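Ticket 141: gripper opens early during hand-over from leader arm (toy food into bowl)
Raised by: Mirjana Georgiev. Picked up by: Tariq Zaidi. Status: solved, leaving open until Monday 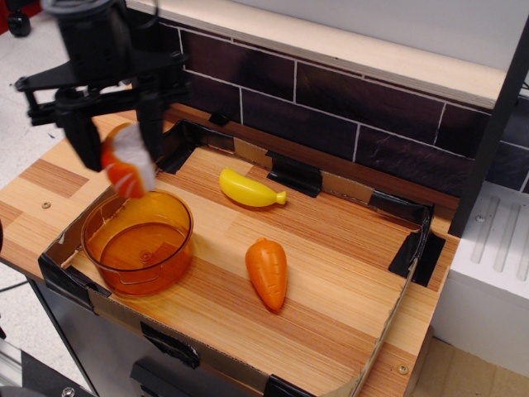
Orange-and-white toy over the amber bowl, banana and carrot still in the tray.

Mirjana, 09:20
Morning all! Teleop is going really well on the Taltcombe bench apart from one thing. When I drive the arm over the bowl and hold still before letting go, the fingers sometimes open by themselves. The toy drops, often on the rim, and I have to bin the demo. It did it on 13 demos in yesterday's batch. The carrot is the worst for it. The banana hardly ever goes. My hand is definitely still closed on the leader trigger when it happens.

Tariq, 09:45
Lovely clear report, thank you! Could you send me the log from one bad demo and one good one? Also, which profile are you on, Rimance default or the one Junpei made for the soft toys?

Mirjana, 10:02
Junpei's. Both logs are in the shared folder, bad one first.

Tariq, 10:40
Right, this is interesting. In the bad log the trigger reading sags while you hover. You close to full, then it creeps back a little at a time until it crosses the release point and the gripper does as it's told. In the good one you were only over the bowl for a moment, so it never got that far. Things to try, in this order please:
Unplug the leader arm, plug it back in, and leave the trigger alone until the light goes steady.
Run the trigger calibration again, squeezing all the way and holding for the full count.
Record two demos with a long hover on purpose.

Mirjana, 11:15
Done. Calibration passed. First long hover was fine, second one dropped the carrot. So better, but still there.

Junpei Onishi, 11:30
Sorry to jump in, I think this might be my profile! I set the release point very close to fully closed so that small finger movements would show up in the data. Great for picking, rubbish for hovering. Try moving release_point down 2 steps and set hold_filter to on. You'll need to restart the teleop node, it only reads the file at start-up.

Mirjana, 12:10
Oh that is SO much better. I hovered over the bowl until my arm ached and it kept hold every time. Letting go feels a touch slower now but I got used to it after a few goes. Did the carrot, the banana and the orange-and-white one, all good.

Tariq, 12:25
Brilliant! Please don't mix the new demos with yesterday's. Start a fresh folder and put the profile version in the notes box. The ones from yesterday where nothing dropped can stay, but tag them old_release so Shirley can leave them out of training if she wants to.

Shirley Caron, 13:05
I do want to, yes please. The policy has been opening early as well and I'd been blaming the camera delay. Very happy to see this ticket!

Tariq, 13:20
New profile pushed to Itden too. Damian, could you restart the node at your end before the next session?

Damian Wróbel, 14:50
Restarted, release_point shows the new value. Trigger calibration still to do.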